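Wundingate Adult Learning Centre to open evening programme in May

For immediate release
Tue 22 April

Wundingate Adult Learning Centre will open a free evening literacy and numeracy programme in May, offering places to 253 adults across the district in its first intake. Classes will be held on four evenings a week at the centre's Delacroix Street rooms, with a fifth session offered at the Plovitz branch library.

The programme is open to any resident over the age of 18 who wishes to improve their reading, writing or everyday maths. No earlier schooling is required and there is no entry test. New learners will meet a tutor for a 30-minute conversation before they are placed in a group.

"Many adults in this district left school early to work, and others arrived here with strong skills in a language other than English," said Fatemeh Arabzadeh, Director of the centre. "They have asked us for classes that fit around shift work and family. The evening programme is our answer to that request."

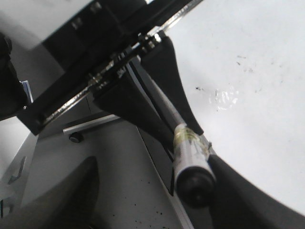
What the programme offers

Learners may enrol in one or more of the following streams:

Reading and writing for daily life, including forms, letters and messages from schools
Handwriting and spelling
Household maths, including bills, payslips and measurement
Preparation for the learner driver knowledge test

Each stream runs for ten weeks. Groups will be kept small, and learners who miss a session may attend the same lesson on another evening. Workbooks are supplied at no cost. Childcare is available at Delacroix Street on two evenings a week and must be booked in advance.

The centre has appointed Jalen Kowalczyk as Programme Coordinator. Mr Kowalczyk taught in regional colleges before joining Wundingate and will lead a team of 25 paid tutors.

"We have written the lessons with working people in mind," Mr Kowalczyk said. "A learner who comes in tired after a long day should leave with one useful thing they can take home - a letter they can now read, or a sum they can check for themselves."

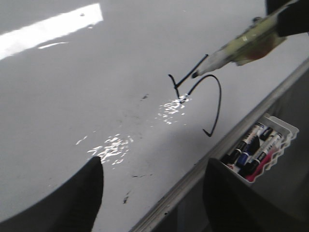
The handwriting stream was added after a trial last year, in which learners asked for more time on forming letters before moving to full sentences. Tutors will work at the whiteboard in black marker, with strokes drawn large, at a size where a wide curve or a sharp point is easy to follow from a seat. Learners will then practise on lined paper at their own pace. The same approach will be used in the spelling classes at Plovitz.

Funding and enrolment

The programme is supported by a two-year grant from the Skoso Foundation. The grant covers tutor wages, learning materials and travel help for learners living outside the town centre.

"Adult learning has a lasting effect on families and workplaces," said Apinya Intarasuk, Grants Manager at the Skoso Foundation. "We are pleased to support a centre with a long record of service to its community."

Enrolments are now open and may be made in person at the Delacroix Street front desk or at the Plovitz branch library. Staff are available to help with the enrolment form, and interpreters can be arranged on request.

Media contact: Fitzgerald Quintanilla, Communications Officer, Wundingate Adult Learning Centre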